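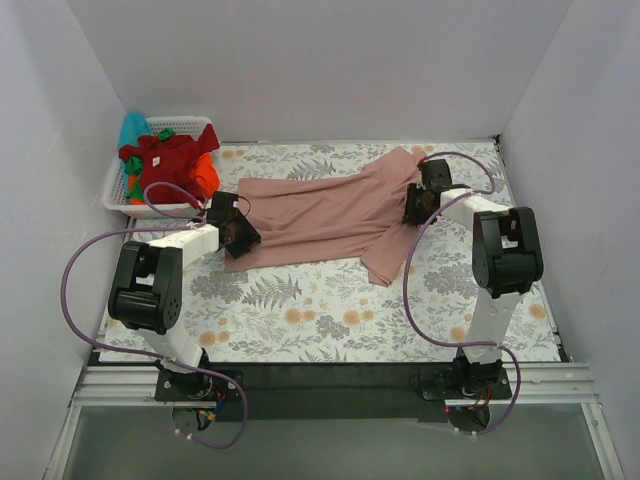
Two robot arms holding a dusty pink garment over a patterned mat.

Visit report: Drultesmont bell foundry and concert hall
February 25, 2023

The Drultesmont foundry opens its casting floor, tuning room and small concert hall to visitors for one day each winter. I attended the morning tour and the afternoon recital. These notes deal mostly with the tuning process and with the acoustics of the hall.

The foundry casts hand-struck chime bells in bronze. Molds are made from loam in two parts, dried over several weeks and clamped in a pit before the pour. No metal was poured during the tour. The guide showed a finished mold, a broken one, and a row of rough castings with the gates still attached. The heaviest bell in the current set weighs 819 pounds and was cast in November. It cooled in the pit for 11 days.

Tuning is done on a vertical lathe. Metal is removed from the inside wall only, so the pitch can be lowered but never raised, and each bell is cast slightly sharp to leave a margin. The tuner works on the hum, the prime and the tierce in turn, takes a thin cut, stops the lathe, strikes the bell and reads the partials off a spectrum display. A fork is still kept on the bench. We heard one bell before and after a cut. The change in the tierce was clear; the change in the hum was too small for me to hear from the back of the group.

The Flesell frame, which carries the concert set, is oak with steel cross braces. Bells hang in three rows on leather-lined hooks. The lowest row is played standing, with a long pole, and the upper two with short mallets. Mallet heads are boxwood or wrapped felt. The felt heads wear quickly and are replaced before each run of concerts.

The hall was rebuilt from a storage shed and seats 300. Its walls are brick up to shoulder height with timber slats above. The program was:

Junel, Suite for Chimes and Strings
Donnelly, Three Processionals
Traditional melodies arranged for chimes, flute and drum

The Junel suite suffered in the fast movement. The low bells ring for a long time, and the players did not damp them, so the harmony blurred under the strings. The second processional worked much better. It is slow, with wide gaps between strokes, and the decay of each bell could be followed to the end. In the arrangements the flute carried well, but the drum was too loud from my seat on the left side, row F.

Tour groups are limited by the size of the tuning room, and the wait at the door was long. Ear protection is handed out at the lathe. Parking is in the field behind the foundry and was soft after rain. Recital tickets are sold separately from the tour, at the desk inside the main gate.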